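Bretdale Evening Classes
Home Skills, Session 7: Clearing a table top
Notes from Harpreet Carrier

Hello again, and thank you for all the photos of your kitchen drawers from last time! I've put my notes up here for anyone who missed the session, and for Darcy, who asked me to write down the bit about paper.

We're on tables this week. I mean the side table, the one by the door or behind the sofa that somehow collects everything you had in your hands when you came in. My own had 2 months of post on it at Christmas, so I'm not preaching.

Start by picking out the rubbish, and only the rubbish. Used cups, empty wrappers, receipts you don't need. Don't start sorting yet, because you'll get drawn into reading things and then it's teatime. Lise timed herself on this and was done before her kettle boiled.

Next, small loose bits. Sweets, beads, game pieces, whatever they are in your house. If they're already in a clear bag, leave them in it! A clear bag is perfectly good storage as long as it closes, and you can see what you've got without tipping it all out. I used to decant everything into pretty tins and then had to open nine tins to find a button.

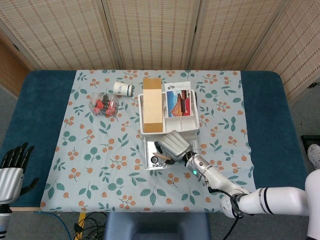
Then there's the tray. I'm very fond of a plastic tray with compartments, and I'd put one on nearly every table I own, but please don't feel you must fill every section. Leave one or two free for whatever turns up tomorrow. Tall things go at the back or to one side, so you aren't reaching over them, and cards and booklets do much better standing up than lying flat. Once a leaflet is flat something gets put on top of it and you won't see it again till May.

Darcy's question was how long to keep a nice card or a brochure from a day out. My answer is as long as you still like looking at it. Stand it where you can see the picture, and when you stop noticing it, swap it for another or file it.

A word on cloths. A printed cloth hides crumbs and small marks, a plain one shows everything, so choose according to how brave you feel. It needn't reach all the edges. Do take it right off and shake it outside once everything is cleared, and wipe the table underneath before it goes back. Creases from folding will come out with a warm iron, or you can live with them as I do.

For next time: choose one table, clear it as above, and jot down what went back on it and what didn't. Ginette is bringing her sewing table list, which runs to two pages (I've had a preview). Bring a pencil too, please, the box of spares has gone missing again.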